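1/ Sun 26 June. I have agreed to spend a week in July in a rental house with my in-laws, and I would like to discuss the group chat.

2/ The chat is called Villitz Crew. It was created to answer one question: what time do we get the keys? It currently holds 383 messages. The keys have come up twice.

3/ My father-in-law, Tullio Sorrentino, is 72 and types with one finger. He signs every message with his full name. "Ok. Tullio Sorrentino." 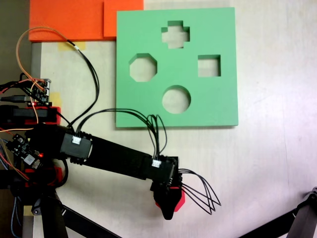
4/ He also replies to things in the order he reads them, which is once a day, after dinner. So at 8 p.m. we get a thumbs up on breakfast, a thumbs up on lunch, and a long paragraph about a bridge closure that ended Thursday.

5/ We spent most of last week on who gets the downstairs bedroom. It has its own bathroom and a view of the trash cans. Everyone has insisted that someone else should take it. I've seen hostage talks with less politeness and more movement.

6/ My wife's aunt would like it known that she's happy with anything. She has said so in 10 separate messages, each with a new condition attached. 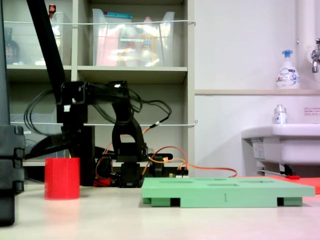

Red cup, green board, many cables.

7/ Then there's the grocery list. I started it as a shared document. Two people can't open it, one person opened it and deleted the dairy section, and Tullio printed it and is now keeping his own edition in pencil.

8/ As of this morning the list has four kinds of mustard and no bread. I raised the bread. I was told we'll "see what they have in Gresora."

9/ Gresora has a gas station.

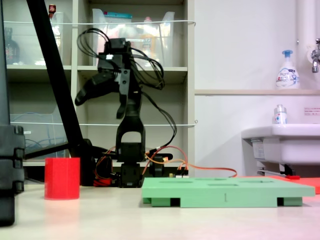
10/ Cars. We are taking three, for a drive of 76 miles, because my brother-in-law likes to "leave when he leaves" and my mother-in-law likes to have left already. She'll be in the driveway at five with the engine running – she always is.

11/ The plan is to meet at a diner halfway. The last time we tried this we met at two diners halfway, and each party ordered pie and waited for an apology.

12/ Things I have been asked to bring, so far:

- The good cooler (there's one cooler)
- A fan, in case the fan there is "a rental fan" 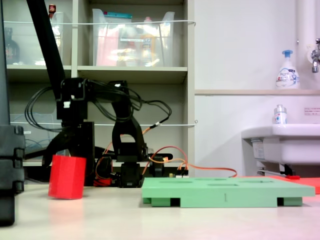

- Cards, but not the ones with the missing jack
- My "work voice," for calling the owner about the keys

13/ I called. Keys are at four. I posted it in the chat, and my brother-in-law replied with a picture of a boat.

14/ At eight tonight I'll get my thumbs up. Ok. Tullio Sorrentino.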